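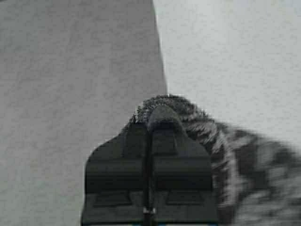
Issue 5

7 July 2022
By Zanele Kruger, Storer Household Lending Library
Last updated 3:40 p.m.

The Storer Household Lending Library has revised its guidance on furry and long-pile items. The new text applies to throws, cushion covers, slippers, soft toys and costume pieces. It replaces the notice issued in March. A thread for members and partner branches follows.

Fuzzy items are the part of our collection that members ask about most often. The collection holds 539 pieces with a raised or furry surface, out of 4,000 textile items in total. They are borrowed heavily in the winter and tend to come back in the summer months.

Please shake each item outdoors before returning it. Hold it by the backing or a seam. Pulling on the pile loosens the fibers at the root, and bald patches cannot be repaired at the branch.

Brushing: use a soft, wide-toothed brush and work from the tips toward the base in short strokes. Support the backing with your free hand. Wire pet brushes should not be used on library items, including those labeled "heavy duty."

Washing: follow the sewn-in label. Where the label is missing or cannot be read, do not wash the item. Place a note in the bag and staff at the Granda Street branch will decide how to clean it. Members are not charged for this.

Drying: lay the item flat on a clean towel, fur side up, away from radiators and direct sun. Tumble dryers are not permitted for any item in this category, even on the cool setting. A damp item may be kept past its due date at no charge if the branch is told beforehand.

Several members have asked about stains. Blot with a white cloth and plain cold water. Please do not apply spray cleaners, baking soda or fabric softener. Softener leaves a coating on long fibers and the surface goes flat.

Storage at home: a cotton pillowcase is suitable. Vacuum bags are not. They crush the pile, and on some of the older throws it has not recovered. We withdrew a number of pieces from the Khan bequest for this reason last winter.

Allergies: the catalog entry for each item now states whether the fiber is animal or synthetic, where known. Entries marked "not confirmed" are being reviewed by Lertchai Panyasiri in the textile room. Members with a known allergy are advised to borrow only confirmed items.

Donations: we can accept 200 further items in this category before the shelves are full. Please do not leave bags outside the building. Items with glued-on eyes, loose beads or a strong smell of mothballs will be declined at the desk.

Correction to an earlier post in this thread: baking soda is also excluded for slippers. The printed leaflet says otherwise and will be replaced.

The Kukimer reading room display of winter textiles remains open during normal hours. Visitors may handle the pieces on the low table. Those in the glass case are fragile and are not lent.

Questions about a particular item should go to Gilberto Bermúdez at the returns desk. Please have the number from the cloth tag ready when you call. Replies to this thread are read on working days only.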